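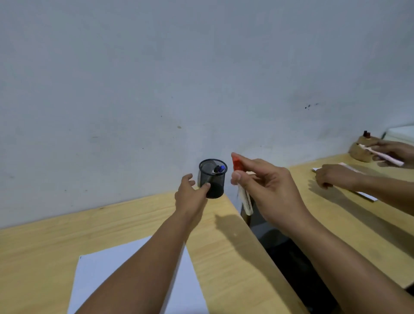
*Slide 1 -- desk, pen holder, blue-capped pen. Leave up while people sit down.*

## Paper talk, Tuvevville library, back room, 7 p.m.

Start without the mic if the room is small. Water on the left.

Opening: ask who wrote something by hand today. Hands up. Then who wrote a whole page. Wait. Fewer hands, always. Don't comment, go straight on.

Talk is about handwritten letters. Why I started again, what went wrong, how to keep going past the first month. 40 slides is too many, cut to what's here.

**Slide 2 -- the shoebox**

- Found it in June, clearing the hall closet in the Skellska house
- Letters from my aunt, all on the same thin blue paper, both sides, then up the margins when she ran out of room
- Weather, price of plums, neighbor's fence. The fence goes on for years
- READ the plum one out loud. Slow down!! Last time I raced it
- Point: none of it was important when she wrote it

Pause here. Let them laugh at the fence.

**Slide 3 -- my rules, first version**

I had 9 rules. Far too many. Good paper only, no crossing out, answer within the week, etc etc. Wrote two letters and quit.

Now down to 3:

1. Any paper
2. One page is a letter
3. Mail it the same day or it sits in the bag till spring

Story for rule 3 -- the birthday letter that rode around in my coat. Keep it short, one minute, skip the part about the dry cleaner unless they're a chatty crowd.

**Slide 4 -- pens**

People always ask so get it over with. Ballpoint is fine. Ballpoint on cheap paper is better than a fountain pen on cheap paper, the ink spreads and comes through the back. Test on a corner first. If your hand cramps you're squeezing, fatter pen helps, so does writing from the shoulder a bit more. Left handers: tilt the page, quick drying ink, you know this already.

Don't get pulled into the ink argument. There's one in every audience. "Happy to talk after."

**Slide 5 -- what do I even say**

The big one. Spend the time here, everything else can shrink.

- Start in the middle. Skip "sorry I haven't written." Everyone opens with it, it eats half a page
- Say where you're sitting
- One thing you saw, one thing you ate, one thing that's bugging you
- Ask a question they can really answer. "How are you" isn't one. "Did you ever get the back door fixed" is
- Stop when the page stops

Exercise if time: hand out the cards, 4 minutes, write the first lines of a letter to somebody you owe one. No reading out loud, promise them that up front or half the room freezes. I write one too. Bring spare pens, ran out at Acharya Hall and it was a scramble.

**Slide 6 -- the Vallari exchange**

Quick background: two towns, people sign up, get matched by first name and a hobby, write once a month. Grew past what anybody planned for. 1,000 letters by the end of the first year.

What they learned (this is from the handout, have it in hand, don't quote from memory)
 - most drop outs happen after letter two, not one
 - reminder postcard in the third month helps alot
 - the pairs with nothing in common did fine
 - kids write shorter and more often, which people like getting

Caveat -- it's a sign-up group, they wanted to write already. Say so. Somebody will bring it up otherwise.

**Slide 7 -- bad handwriting**

Mine is terrible. Show the envelope that came back. Print the address, block letters, that's the only part a stranger has to read. Inside can be as messy as you want. Skip lines if it's really bad.

Typed letters count? Yes. Sign it by hand. Moving on.

**Slide 8 -- keeping them**

Box, dry shelf, no rubber bands, they rot and stick. Paper clips rust. Leave in envelope if the postmark's readable. Not the attic. Not the bascment either if yours is like mine.

If running over skip this whole slide, it's on the handout.

**Questions**

Probable ones: stamps cost, what if they never write back, how do you end it. For never-write-back: I send two more and then a holiday card, thats my limit, theirs can be different.

Last thing: cards and envelopes are on the table by the door, stamps already on. Mailbox is across the street, next pickup in the morning. Turn off projector, return the key to the front desk.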